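Clollwood Hosting: Frequently Asked Questions

Who runs Clollwood?
We are a small web hosting company set up by Dilwyn Gough and Cadi Watkins. We look after 2,484 customer sites, mostly for shops, clubs and small firms. Dilwyn deals with the network and Cadi with accounts and billing.

Where are your servers?
We rent racks in the Porport data centre. Our own office is separate and no customer data is stored there. Visits to the racks are possible for colocation customers only and must be booked by email.

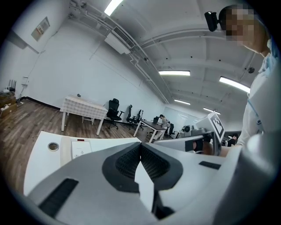
A white desk with a round metal-rimmed hole in the top.

What is the difference between Amel and Björklund?
Amel is our shared hosting plan. You get 3 mailboxes, one domain and a control panel. Björklund is a virtual server with root access, and you are expected to look after the operating system yourself. You can move from Amel to Björklund at any point in your billing period and we credit the unused part.

Can you move my site from another host?
Yes. Open a ticket with the login for your old control panel and we will copy the files, databases and mail. Please don't cancel the old account until you have checked the new one. WordPress sites are moved free of charge. For anything built to order, Ifor Kneath will look at it first and send a quote.

How often do you take backups?
Every night at 2 am. Copies are kept for 66 days on Björklund and 14 days on Amel. You can restore single files from the control panel. Full restores go through support.

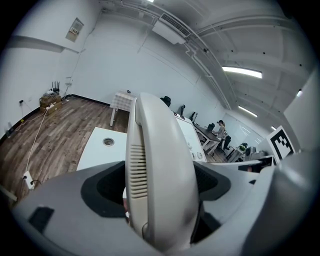 Restoring a full Björklund server overwrites everything on it, including mail that has come in since the backup. If you only need a database or a folder, say so in the ticket and we will put it in a separate directory for you.

When is support open?
Tickets are answered from 8 am to 6 pm. Outside those hours we only deal with faults affecting a whole server. There is no phone line for Amel customers.

Do you allow mailing lists?
Up to 98 messages an hour on Amel. Anything above that is held in the queue and sent later. Björklund has no set limit, but Wyn Gape handles abuse reports and will suspend outgoing mail if we receive complaints.

How do I cancel?
Use the Close Account link under Billing before your renewal date. Domains stay registered until they expire, and you can ask for a transfer code at any time. Setup fees are not refunded.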